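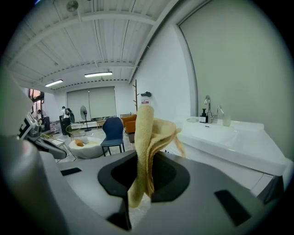 Kilora Cleaning Cloths and Sponge Blocks

4 min read

The Kilora range covers the wiping and washing jobs in a house, a small office or a holiday rental. It has a terry cloth, a flat cloth for glass, and a sponge block with no scouring layer. All three are sold by Orkitz, online and over the counter, in single packs and in cartons.

We brought the range in after customers kept asking for plain cloths that could go through an ordinary wash and come out usable. Our previous line was cheaper, but the hemming was poor and the dark colours bled for the first few washes. Kilora cloths are dyed in light colours only. You will notice stains on them sooner, and some people don't like that. If you want a dark cloth for greasy work in the garage, the Trotik workshop cloth is a better buy.

Terry cloth

Cotton-rich, looped on both sides, with an overlocked edge. It holds a lot of water and is the one to use for benches, tiles, shower screens and spills on the floor. New cloths shed a bit of lint. Wash them once before using them on anything dark or glossy, and keep them away from fleece and wool in that first load.

Flat glass cloth

A tight, low weave for mirrors, windows and stainless steel. It measures 23 cm square, small enough to get into the corners of a window frame. Use it barely damp. Spray cleaner can be used with it, although plain water does the job on most glass. This cloth does not absorb much, so it's no good for mopping up.

Sponge block

A soft, close-celled block for basins, baths, painted walls and car bodywork. It is safe on acrylic and enamel. It won't shift burnt food from a pan and it isn't meant to – the surface tears if you scrub at anything rough. Rinse it after use, squeeze it flat between your palms and stand it on end to dry. A block left lying in a puddle will start to smell within a few days. 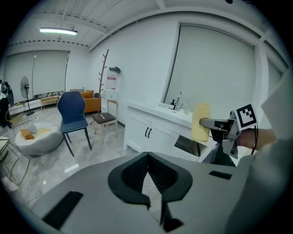 Sponge block, pale yellow.

Washing instructions

Terry cloths: warm or hot wash, normal detergent, line dry or tumble dry on medium. Glass cloths: warm wash, line dry. Don't use fabric softener on either one. It coats the fibres, and the cloth then pushes water across the surface and leaves streaks. If a cloth has already been through with softener, two hot washes with no detergent will usually bring it back.

Chlorine bleach weakens the stitching. For whitening, use an oxygen bleach at the rate printed on its packet.

Sponge blocks should be washed by hand in warm soapy water. Do not put them in the dryer.

Pack sizes

Terry cloths and glass cloths come folded in a paper band. Sponge blocks come in a plain cardboard sleeve. Cartons hold a single product and can't be mixed, but you can order any combination of single packs.

Business customers can open an account with us. Orders of 2,000 cloths or more go on a pallet and are quoted separately, with freight worked out to your postcode. At 4,000 we can also have the cloths made with a coloured edge stitch, which is handy if you keep kitchen and bathroom cloths apart. Allow extra time for stitched orders. They are made up after you confirm the colour and can't be returned.

Storage

Keep unopened packs out of direct sun. The sponge goes crumbly if it sits on a windowsill over summer, and light-coloured cloths can fade unevenly along the fold. The Keskin wire basket fits under most sinks and lets damp cloths air between uses. It is sold separately.

Returns

Unopened packs can be brought back or posted to Orkitz for a refund. If the hem comes undone in normal use, send us a photo of the edge and we will replace the cloth.

Comments

Do the terry ones shrink? Mine came out of a hot wash noticeably smaller, though still fine for the bathroom.

Reply from Orkitz: Yes, there is some shrinkage in the first hot wash. It settles down after that.

Glass cloth is very good. Wish it came in a bigger size for the sliding doors.

Bought the sponge for the car in April and it's still in one piece. The sleeve was crushed in the post but the sponge was OK.

Is the coloured stitching available on the sponge blocks?

Reply from Orkitz: No, cloths only, sorry.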